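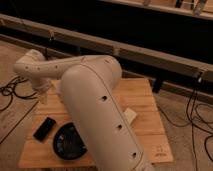

Why do people build so many different grippers for robots?

Because there are so many different things to pick up! A gripper is the robot's hand, and a hand that is great with a big soft ball may be hopeless with a coin. So the people who work with robots try out lots of grippers and keep the one that does the job best.

Home | Animals | Space | Machines | Ask Us

ROBOT HANDS: WHICH ONE GRABS BEST?

Print this page | E-mail to a friend

Pick up a pencil. Easy, right? Now pick it up with your hands inside thick mittens. Now try with just your elbows! Your arms are the same in all three tries, and so is your brain. Only the part that touches the pencil has changed, and wow, what a difference it makes.

Robots have the same trouble. You can have a beautiful smooth arm that bends at the elbow and again at the wrist, but the bit on the end has to suit whatever is lying on the board underneath. A small black rectangular object that lies flat is one kind of puzzle. A shallow dish with a raised rim is another kind, because you could pinch the rim, or you could try to scoop from the side, and those are very different moves.

Meet a gripper tester

Tyra Skjelbred tests grippers at a workshop called Hetdale. She loves her job, and she loves it most when things go wrong (that's when you learn something, she told us). We asked her how a test works.

"First I pick one object and one gripper," she says. "The robot reaches down, closes, lifts, holds still, and puts the thing back. Then it does it all over again. I watch for slips. I watch for the object turning around while it's in the air. And I listen, too! A motor that is squeezing too hard makes a whiny sound."

This winter Tyra had 6 objects on her list and 2 grippers to compare. One was the Brostinia, which has slim fingers that get narrow toward the tips. The other was the Zinier, with wide rubbery pads.

The Brostinia did very well with small things. Slim tips can get down beside a little block without bumping into whatever is next to it. That matters a lot when objects are close together, the way they are on your desk or in your pencil case. But give it a tennis ball and the ball would sometimes pop right out, like a wet bar of soap!

The Zinier held the tennis ball beautifully. It tried the ball 103 times and dropped it just twice. Flat things were its weak spot. It pushed a playing card all over the board and never got a finger under it. The Brostinia picked up the same card 57 times in the same number of tries, by catching one edge and tipping it up.

So who won? It depends what you want to lift. Tyra ended up writing "cards: Brostinia, balls: Zinier" on a sticky note and putting it on her monitor.

Keeping it fair

You may have done a fair test at school, where you change one thing and leave everything else alone. Gripper testing is exactly like that. If Tyra changes the gripper, she keeps the arm the same. She uses the same board and puts each object in the same spot, turned the same way. She even keeps the lights the same when a camera is helping the robot find things, because shadows can fool a camera. A dark object in a dark shadow is hard to spot!

The controller has to stay the same as well. That's the computer that tells each joint how far to bend and how fast. Tyra's is a Hellström, and in December she found that somebody had set it to a faster speed in the middle of a test. She had to throw out a whole morning of results and start over after lunch.

Try it yourself!

You can run your own gripper test at home. You need:

- kitchen tongs
- chopsticks or two pencils
- a spoon
- a few safe things to pick up, such as a grape, a coin, a sock and a playing card

Put a piece of paper on the table and draw a small X on it. Set one object on the X. Try to lift it with the tongs, hold it while you count slowly to five, and put it back on the X. Do it ten times and write down how many tries worked. Then swap to the chopsticks and do ten more. Don't use your other hand to help!

Make a chart with the tools across the top and the objects down the side. Before you start, guess which tool will be best for each thing and write your guess in pencil. The sock surprised us.

Words to know

Gripper: the part on the end of a robot arm that grabs things.
Joint: a place where the arm bends, like your elbow or wrist.
Controller: the computer that tells the arm how to move.

57 shares | 6 comments

Back to Machines | Next: How do elevators know where to stop?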